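From: Kilian Prantl
To: statehouse-watch list
Date: 2024-01-12
Subject: Re: [statehouse-watch] Petition numbers on the recall

On Friday morning Dale wrote:

> Folks, the Schwaiger recall people say they turned in 1,000 signatures
> in a single weekend. That is huge for a district this size. I think
> we're looking at a real wave here, and the council had better notice.
> The livestream of the rally was packed with comments too. Can we get
> something up on the site before the other side starts spinning it?

Dale, I'd hold off.

Where does the 1,000 come from? I went back through everything posted to this list and everything on the recall page, and it all leads to one sentence in one press release. The release says signatures were "gathered." It doesn't say they were filed, and it doesn't say anyone has checked them. The clerk's office told me they have logged 143 so far. Maybe the rest are in a box in somebody's car. Maybe they get dropped off Tuesday. But today the number we can stand behind is 143, and if we print the other one we own it.

I remember the Clokport annexation fight. We ran the big number then, too, and when the sheets were checked a good part of them had addresses outside the line. It took us most of a year to get anyone at the county to return a call.

As for the livestream comments, I read them. A lot of them are the same four or five accounts talking to each other, and at least 20 are plainly from people who don't live in the state. One of them wanted to know what a recall was. I don't see how you get from that to a wave. People comment on things from the couch.

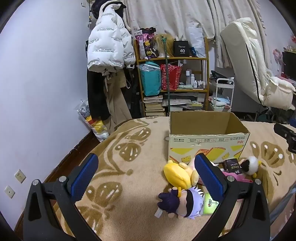 Open box on the butterfly blanket, January

The part I do think is worth our time is the money. Stirkon is listed as the vendor for the petition printing and also for the mailing list, on 2 separate invoices with the same description of work. Zalteck shows up as a donor of "services" with no dollar value next to it. That could be sloppy paperwork by people who have never run a campaign before. It could be something else. Either way the filing is public and we can ask about it without taking a side on whether the council members deserve to be thrown out. (For the record, I think one of them does, and I still wouldn't run the 1,000.)

Also, can we please stop calling it a "movement" in our own headlines? It's a petition. If it qualifies, it's an election. Those words work fine and we don't have to apologize for them later.

What I'd suggest - and I'm open to being argued out of it - is a short item that gives the clerk's count, says what the organizers claim, and says they haven't answered our question about the difference. I sent them that question last night and I'll send it again this afternoon. If they come back with receipts I will happily rewrite the whole thing.

Does anyone have the older filings from the school board race? I want to see whether Stirkon was on those as well. My copy is missing the second page.

Kilian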